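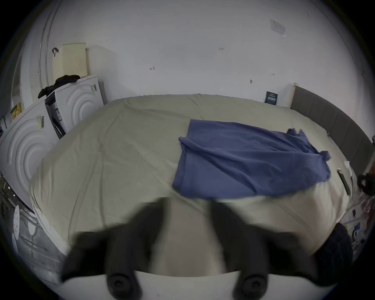

Abbasi

Hello again, and welcome to the bedroom page! If you've come over from the kitchen pages you'll know we took on the upstairs flat in Givesby in September, and that I promised to put up pictures as each room got somewhere. Well, the bedroom has got somewhere. I wouldn't say it's finished (it's a bedroom with two big white boxes in it, more on those in a minute) but there is a bed, the bed has a sheet on it, and after the month we've had that feels like a palace.

I only have the one picture for this room so far, so you'll have to put up with more chat than usual. I've done the notes bit by bit, same as I did for the hallway.

The bed
It's big. It's much bigger than I thought when I was standing in the shop, and getting it up the stairs took 3 of us and a good deal of shouting on the half landing. We had the mattress up first, then had to take it all the way down again to let the base past, so please learn from me and do the base first. I love it though. After six years on my old small double I sleep like a starfish and make no apology for it.

The sheet
Fitted, in a pale beigey grey, and yes, it's wrinkled. I don't iron sheets, I never have, and my mum can say what she likes. I did try putting it on with the seams lined up properly for once and it went round the corners first go, so I'm counting that as a win. I wanted white to begin with, but white against those walls would have been like sleeping in a fridge.

The headboard
My favourite thing in the room! Grey, padded, with the panels running up and down. I looked at buttoned ones for weeks and then remembered that I'm the person who has to get the dust out of the buttons. These wipe down with a barely damp cloth, and the hoover brush goes down the grooves nicely. It's also lovely to lean on with a cup of tea, and I've done a lot of that when I should have been unpacking.

The blue thing on the bed
Every picture I put up has some bit of cloth lying about in it, and this room gets a crumpled blue one right on the mattress. I fold things on the bed, it's the only flat surface at a decent height, so there's nearly always one piece that hasn't made it to the pile. The little white one up by the headboard is the same story.

The walls
White, all of them. I had a pot of a green called Skumesden that I was completely set on, and I painted a square of it on a bit of card and carried it round the room for a whole weekend. Morning it was gorgeous, evening it was pond. So white for now, and I might be braver in spring. If anyone has used a warm green in a room that gets the sun early, do write and tell me how you got on.

The white boxes
Right, the two big ones with the rings on the front. They're on the left, one of them against the back wall up near the head of the bed, and I know it isn't where anybody would choose to have them. I've got used to them, which worries me a bit. I quite like the circles. The plan is to clear that side completely and have a proper chest of drawers there, and I've measured for one from the Kollel range with 6 drawers, but I keep changing my mind about the handles.

The far side
Bags, packaging, cables, bits and bobs. That side of the bed is where things go when I don't know where they go. I've set aside Friday evening to sort it, with a bin bag and the radio on. The navy bundle near the corner is going first as I bang my shin going past it.

Still to do
Curtains (the old pole is staying, it only wants a clean), a lamp I can reach lying down, a rug for my side, and somewhere to put a book. I'd like the rug down before it gets properly cold.

Next page will be the bathroom, where I've got strong feelings about grout.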